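4.3 Packing harnesses into divided cartons

This section covers packing finished wire harnesses into divided cardboard cartons at the packing bench. It applies to the Sirura and Plilura harness families. For bulk bags, see section 4.5. For replacement labels and dockets, see section 6.

Revised December 8, 2018. Replaces the October issue, which still showed the old one-piece liner.

Before you start

Check that the harnesses have passed continuity test and carry the test mark. Untested harnesses stay in the grey tubs and do not come onto the bench.

Clear the bench of offcuts, loose cable ties and paper. A short piece of wire left on the surface will find its way into a carton, and the customer will book it as a defect.

You will need:
Divided carton, opened out
Partition set
Cable ties, small, white
Flush cutters
Packing docket for the job

Setting up the carton

1. Stand the carton on the bench with its top open. Fold the flaps right back so they don't catch the harnesses on the way in.

2. Slot the partitions together on the bench, then lower the whole grid into the carton. Don't try to build it inside the carton.

3. Push down on each crossing point with your thumb until the grid sits on the base. If one corner stays high, take the grid out and look for a bent slot.

Note: Cartons and partitions are reused on internal runs. Torn or fluffy top edges are acceptable as long as the compartment walls still stand square. A wall that folds over when you press it sideways is finished. Put it in the cardboard cage and take another.

4. Write the job number on the docket and leave the docket beside the carton. It goes in last.

Coiling

5. Lay the harness flat and let any twist run out of it. Start the coil from the end without the main connector, using the harness's natural curve.

6. Coil to a size that drops into the compartment without force. The wires should touch the walls lightly on all sides. If you have to squash the coil, it is too big and will spring up again once you let go.

7. Tie the coil with small white ties. Pull them snug, then stop. You should be able to slide the coil's wires a little under the tie with a fingertip.

Caution: Over-tightened ties mark the insulation. The thin wires show it worst. If a tie has left a dent you can feel with a fingernail, set the harness aside for inspection.

8. Trim the tie tails flush. A tail cut at an angle is sharp enough to scratch hands and to nick the next harness along.

Loading

9. Load the back row first and work toward yourself. Put one coil in each compartment.

10. Place the coil with its connectors facing up where they can be seen. Tuck any stray loop back inside its own compartment before you pick up the next harness. 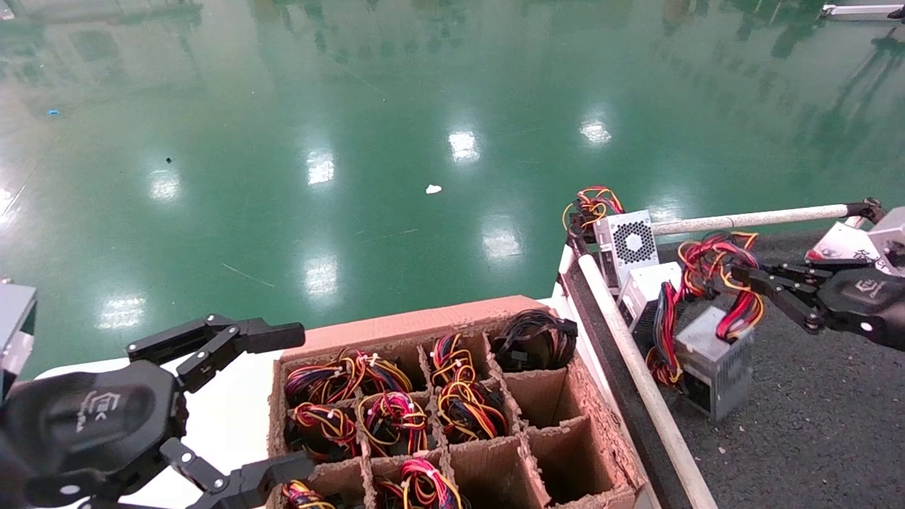
Mayu Ikeda would add that on the Plilura jobs it pays to fill the far corners before anything else, as a coil in each corner keeps the grid from walking about while you load the middle. She also asks that people stop lifting part-filled cartons by the partitions.

Both points have been taken up. Corner loading is allowed on any job, provided the docket count is still done row by row at the end.

11. All-black harnesses are stiffer than the coloured ones and may stand above the rim. Turn the coil so the connector lies across the compartment and not straight up. If it still stands proud, leave it until the closing check in step 17.

12. Where neighbouring coils overlap the top of a partition, lift both out and reload them one at a time. Pulling on a single wire to free it can back a terminal out of its housing.

Caution: Never use a screwdriver or the cutters to push a coil down. Use your fingers.

Mixed cartons

Some orders call for more than one harness type in a carton. The docket lists each type by wire colours and part number. Colours alone are a guide only. Several Sirura types share red and yellow and differ by one wire, so read the part number on the test mark as well.

13. Finish one type before starting the next.

14. Leave unused compartments empty. Don't spread coils out to make the carton look full, and don't fill gaps with spare ties or scrap paper.

15. If a coil has gone into the wrong place, move it before closing. Mindent receives by compartment position and will send back a whole carton over two swapped coils.

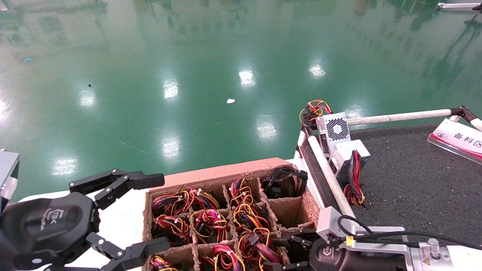 Closing and stacking

16. Compare the carton with the docket, row by row, starting at the back left. Initial the docket when it agrees.

17. Lay a flat card over the top. It should rest on the partitions. If it rocks, something is standing too high. Find it and recoil it.

18. Put the docket on top of the card, face up, and fold the flaps in.

19. Tape along the centre seam with one strip. Internal cartons going to the Ivanov line are not taped; tuck the flaps instead.

20. Stack no more than 2 high on the trolley — the cartons have no strength in the middle and the lower one will sag.

Cleaning up

Pick up anything that has dropped on the floor around the bench, including tie offcuts and bits of cardboard. The green coating is slippery with scraps underfoot. Sweep it; don't use the air line.

Return flush cutters to the holder. Part-used bags of ties can stay on the bench if the bag is folded shut. Bags hold 1000, and a new one should be drawn from stores before the old one runs out.

Problems with partitions or carton sizes go to Mitiku Ambaye, extension 299. Leave a sample of the faulty piece with the job number written on it.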